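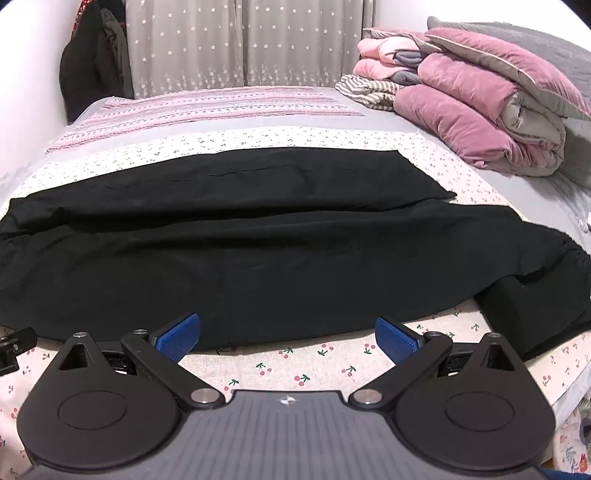

Pinça manual Tollum — montagem, afinação e manutenção

Referência: Tollum, série Prirnard
Fornecimento: unidade montada, jogo de almofadas de reserva, chave de pivôs, folha de afinação
Aplicação: preensão de têxteis e de outros artigos flexíveis, com acionamento manual
Assistência: oficina Sorer

A Tollum é uma pinça de dois dedos, empunhada pelo operador. O corpo é cinzento, com ranhuras finas na face superior, e suporta de cada lado uma placa preta com recorte triangular. Os braços de ligação articulam-se entre o corpo e as pontas, onde estão fixadas as almofadas azuis de superfície texturada. As placas laterais e os braços desmontam-se em separado, e a substituição de uma almofada não obriga a abrir o corpo.

Antes da primeira utilização

Retirar os calços de transporte. Acionar o gatilho em vazio até ao fim do curso e soltar. O retorno deve ser contínuo, sem ressalto, e os dois braços devem chegar à posição de abertura ao mesmo tempo. Um atraso de um dos lados indica quase sempre aperto excessivo no pivô inferior correspondente.

O aperto dos pivôs inferiores, os de cabeça maior, faz-se com a pinça aberta. Apertar até eliminar a folga lateral e recuar depois o indicado na folha de afinação que acompanha a unidade. Os parafusos das pontas apertam-se a fundo. Não aplicar fixador de roscas nos pivôs; nos parafusos das placas laterais é admitido o de resistência média.

Paralelismo das almofadas

Com a pinça fechada em vazio, as duas faces azuis devem ficar direitas e paralelas, encostadas em toda a altura. Observar em contraluz. Se a luz passar só em cima, a almofada está mal assente no suporte; se passar só em baixo, verificar primeiro a folga do pivôs inferiores e só depois mexer no suporte. Repetir a verificação com tecido entre as pontas, dado que o comportamento em carga nem sempre coincide com o do ensaio em vazio. 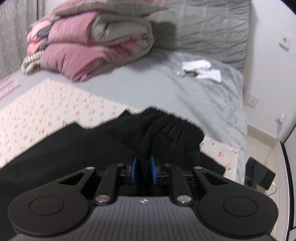
Pinça fechada sobre uma prega de tecido preto, com as almofadas azuis direitas e paralelas.

Para o ensaio de preensão recomenda-se uma peça de malha ou uma peça com cós elástico, estendida sobre uma superfície macia. A prega é apanhada pelas pontas, levantada e mantida suspensa. O escorregamento lento, sem abertura visível dos dedos, aponta para almofada suja ou gasta. Se os dedos cederem, o problema está na transmissão e a unidade deve seguir para a oficina.

Limpeza

As fibras soltas acumulam-se na textura das almofadas e nas zonas de articulação por trás dos braços. Limpar as almofadas com pano húmido sem pelo e deixar secar com a pinça aberta. Nas articulações usar pincel seco. O ar comprimido empurra o cotão para dentro do corpo e não deve ser usado.

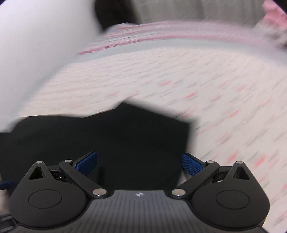 A lubrificação limita-se aos pivôs inferiores: uma gota de óleo fino por pivô, com remoção imediata do excedente. Óleo nas almofadas reduz a aderência e mancha o tecido; uma almofada contaminada substitui-se, não se recupera com solvente.

Intervalos

Verificação de folgas: a cada 500 ciclos
Limpeza das almofadas: no fim de cada turno
Lubrificação dos pivôs inferiores: a cada 4 semanas
Substituição das almofadas: aos pares, mesmo que só uma apresente desgaste

Troca de almofadas

Abrir a pinça e apoiar o corpo na bancada. Soltar o parafuso do suporte preto, puxar o conjunto na direção do braço e montar o novo sem tocar na face texturada. Apertar, fechar em vazio e repetir o controlo de paralelismo.
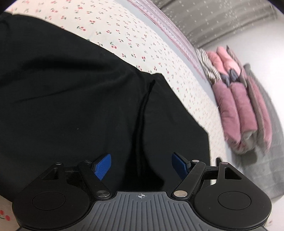
Pinça aberta sobre o tecido, com as pontas afastadas. Os pivôs de cabeça prateada ficam junto ao corpo cinzento.

Peças de reserva

Par de almofadas azuis
Jogo de pivôs com anilhas
Placa lateral, esquerda ou direita
Braço de ligação, esquerdo ou direito — indicar o lado na encomenda

Ficha revista por Iker Sarmiento em 2021-08-17. Pedidos de assistência: Salamatu Onuoha, oficina Sorer, com indicação do número de série e do último intervalo cumprido.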